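mamham-parts – README

Hi! I keep this list of secondhand desktop parts up to date in my spare time, mostly in the evenings. It's one CSV file, 1134 rows, one row per listing, copied by hand from the shop pages of Gavell, Howells and Coston.

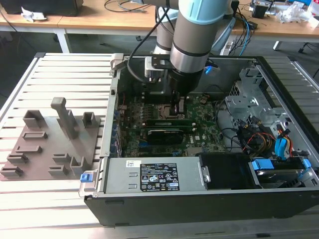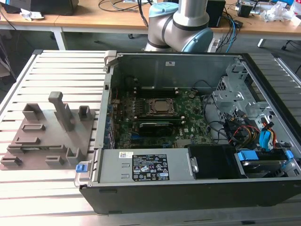
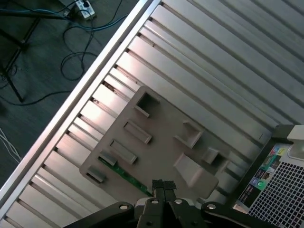
Columns are shop, part, maker, price, grade and notes. Prices are in dollars without shipping. Grade is whatever the shop wrote, so "good" at Howells and "good" at Coston can be pretty far apart – I gave up trying to line them up.

Known problems: 26 rows have no price (Gavell likes "call us"), and two Coston listings share an ID. I left both in. Memory sizes are a mess in the September rows, so check the notes column before you sort on anything!

Use it however you like, just keep the Mamham name on it. If you spot a typo, open an issue and paste the row number.

Last updated 29 November 2022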